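January, after lunch. Bench notes, sorting.

Bathroom and travel odds and ends, second round. The Ganidley shelf has not been tidied since it went up, and it shows. Plan was to get all the small stuff into open boxes by kind, label the boxes, and be done by four. It is now a quarter past five and I have opinions about boxes.

Lids are out. We tried lids in the fall and people stacked things on them, so that every box became a small table. Open tops only from now on, and shallow enough to see the bottom. The Jultier ones are the right depth but slide around on anything soft, and a seat is soft. Must remember to move the whole operation to the bench next time, assuming someone clears the bench.

Labels: the stock list has 98 lines and some 76 of them say "case, small." Whoever wrote this (me) should be made to find item 3106 with it. New rule - write down the color and whatever is printed on the thing, even when it's in a language none of us reads well. The glossy blue case with SUPER DEER小鹿妈妈 up the side goes in as exactly that. It has a barcode as well, so for once there is a way to check.

Pink things stay together until I can think of a better category than pink.

Still to do: find the marker, redo the Trirkalberg drawer, and work out why 2611 is on the list twice with two different spellings of "miscellaneous."

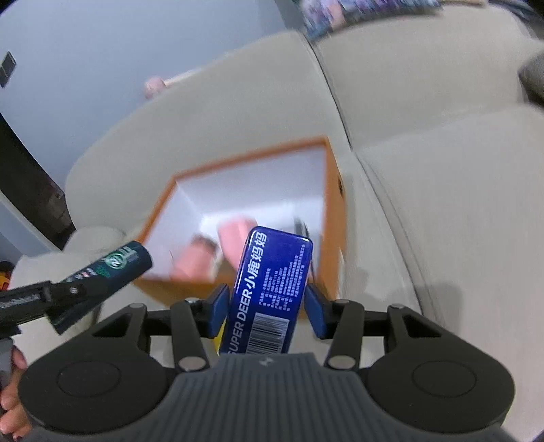 Left the list taped inside the cabinet door. Please write on it in pen, and not over my writing.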